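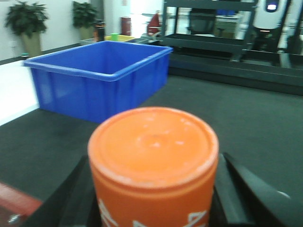
Orange canister, seen from the lid side.

Criminal procedure for first-years, session 2: how a jury reaches its verdict
Notes by Ilse Leemans

Please read these pages before the seminar. We work with the case of Escobar, the security guard accused of wounding a customer outside a shop in Londham. The bundle has 59 pages, but you need only the judge's directions, which begin on page 28.

1. Burden and standard

The prosecution must prove the case. The accused does not have to prove anything, and he may stay silent at his trial. The jury must be sure of guilt before it convicts. Many students write "the jury believed him" after an acquittal. This is a mistake. A jury may doubt his story very much and still acquit him — it was only not sure.

2. Directions of the judge

The judge decides the law and the jury decides the facts. In Escobar the judge gave a written list of steps, and the first step was self-defence. Look how the question is put: did the prosecution make you sure that he was not defending himself? Last year half of the group turned this question around in the essay.

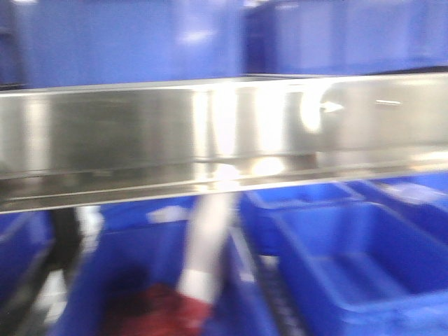 Bram Jansen objected in the April seminar that a jury cannot really follow such a question after many days of evidence, and that the list should be given at the start of the trial. It is a fair point. Some judges do give a part of the directions early, but the evidence can change and then the list must be corrected.

3. When the jury does not agree

First the judge asks for a verdict on which all are agreed. Later he may accept a majority. If there is no majority also, the jury is discharged and the prosecution must decide if it wants a new trial. A discharged jury is not an acquittal. 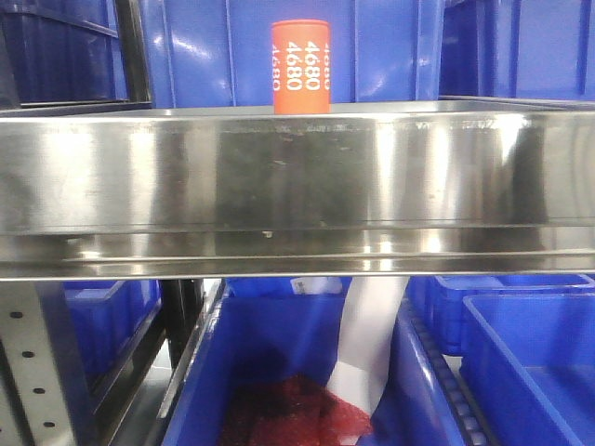 Orange-red container with the number 4680, blue crates behind.

For the seminar

Write one page on this: should jurors give reasons? Krishnamoorthy Nambiar and Tươi Thân will open the discussion, one for each side. The long essay stays at 3000 words, footnotes included.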